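Care of Home Computers: Workshop Guidance
Tatley Residents' Workshop

Members may use the electronics bench to clean and repair their own computers. The following points apply to all work carried out there.

Before you begin
Shut the computer down, unplug it and hold the power button for 11 seconds. Work on a hard, uncarpeted floor and wear the wrist strap provided.

Dust
Use short bursts of compressed air and hold each fan still with a finger. Household vacuum cleaners are not permitted at the bench – they can build up a static charge.

Replacing a processor
Raise the lever and the load plate fully before bringing the chip near the socket. Hold the processor by its edges, match the corner marks and lower it straight down. It should never be pressed into place.
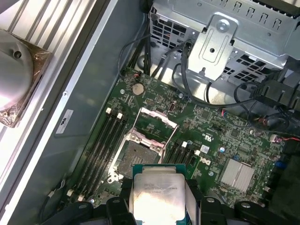
Screws and small parts
Keep screws in the lidded trays, sorted by the part they came from. Spare case screws are sold at the front desk in bags of 250.

Old thermal paste
Wipe away with a lint-free cloth and rubbing alcohol. Used cloths go in the metal bin by the door. Questions may be directed to Setsuko Matsuda at the front desk.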